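I primed 13 minis for my Binlow warband last September and ruined two of them by rushing, so I've changed how I do things. Rinse every sprue in lukewarm water with a drop of dish soap, then leave the parts on a towel overnight. Yes, overnight! My friend Chelsea Pearce swears by an old toothbrush for the cloaks and fur, and she's right – it gets into all the folds.

Spray in short passes and turn the model between coats. If it's muggy out, wait. I know you want to paint the big monster tonight (me too), but grainy primer on a face is awful to fix.
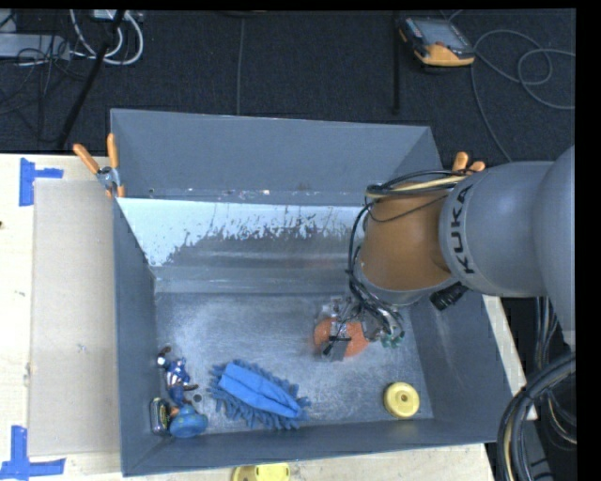 Scuffed gray metal, good to copy for armor

For worn armor I go dark gray first, then dab on a lighter gray with a bit of torn sponge. Wipe most of the paint off on a paper towel before you touch the model. A thin reddish brown around the rivets comes last – go easy with it!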